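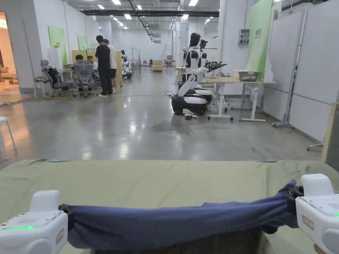 Findico Textile Care Department

The Patient Work of Folding a Shirt
2025-10-10

Few household tasks are repeated as often as the folding of clothes, and few receive so little instruction. Most people learned at a bed or a kitchen table, by watching a parent, and have kept the same method ever since. The Textile Care Department took up the subject in September, when the autumn issue of the Findico magazine was being planned, and found that its own members did not agree on where a fold should begin.

The department's current guidance begins with the cloth held in the air. A garment taken from the basket should be gripped at two points and drawn out sideways until the fabric between them is nearly straight. A slight sag in the middle does no harm. Knots and gathers near the grip are another matter, and should be released before the garment is laid down, as they will otherwise return as creases at the shoulder or hem.

The surface deserves equal attention. A bare tabletop allows cotton jersey to slide, and a fold made at one end is easily lost while the other is being straightened. A cloth cover gives the garment something to rest against. The cover should be fixed at the edge of the table, and small clips are sufficient for the purpose. A plain, muted green serves well under blue garments, where the outline of the hem remains easy to read.

Members of the Pitetti reading circle were invited to comment on an early draft. Of the 104 replies received, 30 objected to the use of clips, chiefly on the grounds that a heavy blanket does the same work. The objection has been noted, and the guidance now permits either.
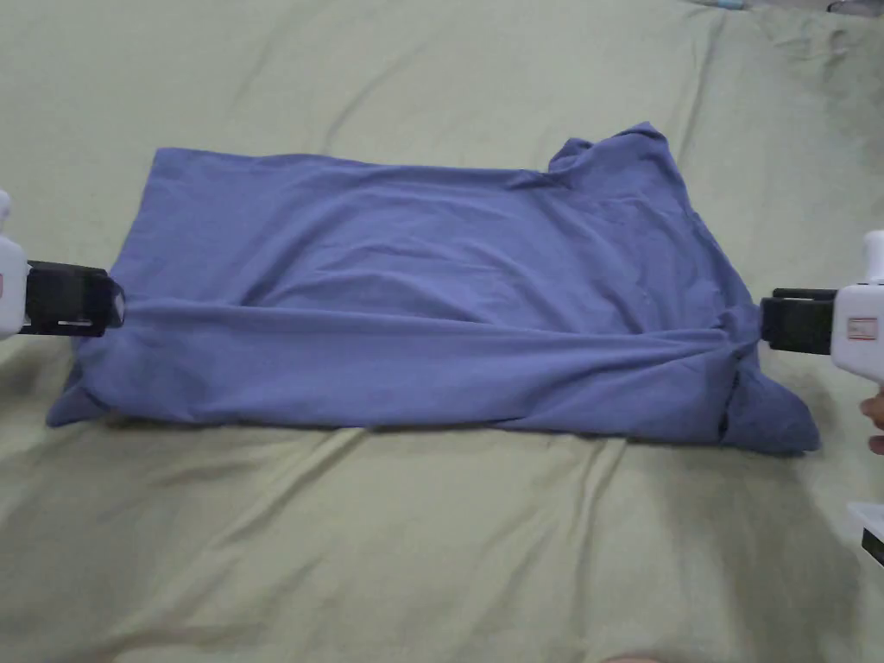

The Fold Across the Body

The T-shirt remains the most difficult of the common garments. Its sleeves gather, its collar stands up from the table, and its lower corners tend to spread outward once the body has been turned over on itself. The fold across the body should be made with both sides held at the same height and moved together. Any ridge that forms along the fold is to be smoothed from the center toward the sides.

Shallow ripples may be left alone. Shehu, whose household manual remains in the department's library, advises against pressing the cloth flat by hand at every stage, and our own practice agrees. The Rarnska edition of the same manual gives a longer treatment of collars and is available to members on request.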